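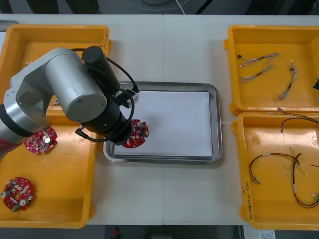

Yellow trays and a steel tray on a white work table

To: wernia-stores-list
From: Wernia Stores Office
Subject: Re: Shared stock of small parts, labeling and returns
Sent: Wednesday, 10:40

Dear list members,

The Stores Office thanks the department that wrote to the list on the subject of shared small parts. The message is quoted in full so that members who joined recently can follow the discussion. Our replies are placed under headings after it.

> To: wernia-stores-list
> Subject: Shared stock of small parts, labeling and returns
>
> Dear Stores Office,
>
> Our department has drawn on the shared stock for two budget years and wishes to raise the following matters before the new order period opens.
>
> First, the Etum catalog lists connectors, springs, small coils and wire leads under a single group heading, number 1423. When we search that group we receive a long list in no clear order. On two occasions this spring we ordered a part that another department already held in surplus.
>
> Second, parts returned to the shelf often arrive without a label. Our staff cannot tell whether such parts have been tested, and they are set aside until someone has time to check them. We would like to know who is responsible for that check.
>
> Third, the Lamptey cabinets on the second floor are locked at 4. Departments with late shifts have no access after that time. Could a second set of keys be held at the front desk?
>
> Finally, we ask whether the minimum order from Prarnar will remain at 80 pieces. For a department of our size this is more than a year's supply of most items.
>
> With regards,
> Department of Instruments

The Stores Office has discussed each of these matters with the purchasing section and can now reply as follows.

Catalog groups

We agree that group 1423 has grown too large. It was set up when the shared stock was held in one room, and items have been added to it over the years without review. From the beginning of the next order period it will be divided, with separate groups for connectors, springs, coils, and wire. Existing item numbers will not change, and standing orders do not need to be entered again.

Until the new groups appear in Etum, members are asked to search by item number wherever possible. The number is printed on the packing slip. Departments that have kept their own lists of numbers may send them to this office, and we will check them against the catalog.

Surplus stock will be shown in a separate column. A department that holds more than it needs may enter the surplus itself and remains the owner until the items are signed over.

Labeling and returns

The department returning an item is responsible for its label. This has always been the rule, but we accept that it was stated only in the shelf notice and was easy to miss. The label must give the item number, the name of the department, and one of the words "unused," "tested" or "not tested."

Parts with leads should be returned with the leads tied or wound.
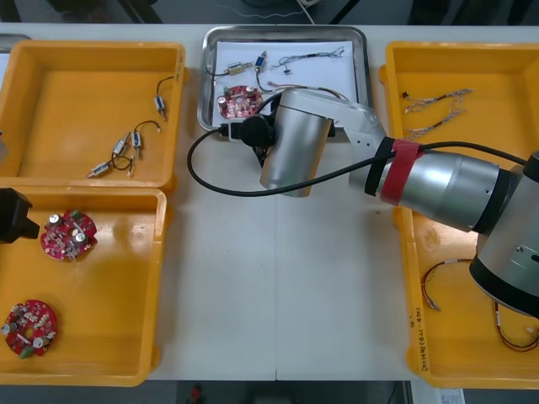 Unlabeled returns will be held for one month at the stores counter. If no department claims them in that time, they will be entered as "not tested" and offered to all members at no charge. The Stores Office does not carry out electrical tests and cannot accept requests to do so.

Blank labels may be collected from the counter in packs of 24. Handwritten labels are acceptable if they are in block letters. Please do not use tape on painted shelves, as it removes the finish.

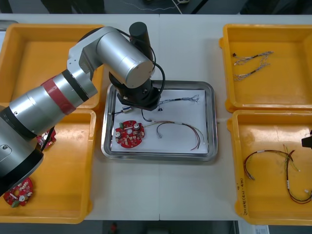
Access to the Lamptey cabinets

A second set of keys will be held at the front desk from June. Keys are released against a signature and must be returned before the end of the same shift. Each department should send us a list of the staff who may sign. Departments that do not send a list will keep their present access, which ends at 4.

Minimum orders

The minimum order from Prarnar remains at 80 pieces for the coming period. Two or more departments may place a joint order and divide the delivery between them. One department must be named as the buyer and will receive the invoice. Internal transfers are then made in the usual way, using the short form.

Further comments may be sent to the list or to this office directly. Comments on the division of group 1423 should reach us before the order period opens.

Stores Office
Wernia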